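## Linen and Clothing Room: Changes to Sorting and Folding

The Linen and Clothing Room at Kurkberg House will follow a revised sorting and folding procedure beginning in April. The changes apply to residents' personal garments as well as to the spare clothing kept for general use. Bed linen continues to be sent out to Nosdale under the present arrangement.

During the past quarter the room handled 397 personal garments, of which 323 were returned to residents within the standard period. The remainder were delayed at the sorting stage, in most cases through missing or faded name labels. Dark garments accounted for the larger share – a worn label on black cloth is easily overlooked.

The following will apply on all floors:

- Garments are to be sorted by color before they reach the folding table. Reds and pinks may share a bin; black items are kept separately.
- No bin should hold more than 20 pieces.
- Twisted or bunched garments are to be opened out fully and smoothed before folding. Sleeves and legs should be pulled right side out.
- Items without a readable label are placed on the Sotomayor wing shelf for 5 working days and then transferred to the spare clothing stock.

New labels may be requested at the front office. The Fluvik iron-on type remains in use for cotton, and sewn labels are required for knitwear. Families who prefer to label clothing at home are asked to place the name inside the collar or waistband.

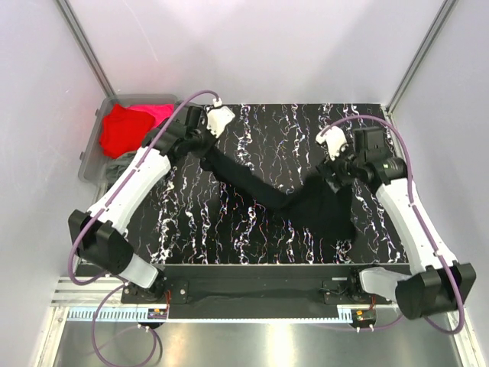

**Office of Resident Services**
*Linen and Clothing Room Coordinator*

A black garment held by its ends will fall into a narrow twist in one part and a thick bunch in another, and should be opened out before the first fold is made. Staff are asked to lay such pieces flat, face down, and to check the collar or waistband for a label at that point.

Bins of sorted cloth should stand beside the folding table, clear of the surface itself. Collection times are unchanged, and bags left outside rooms after 9 a.m. will be taken with the next round. Questions concerning missing garments should be submitted on the usual form – copies are available at each floor desk.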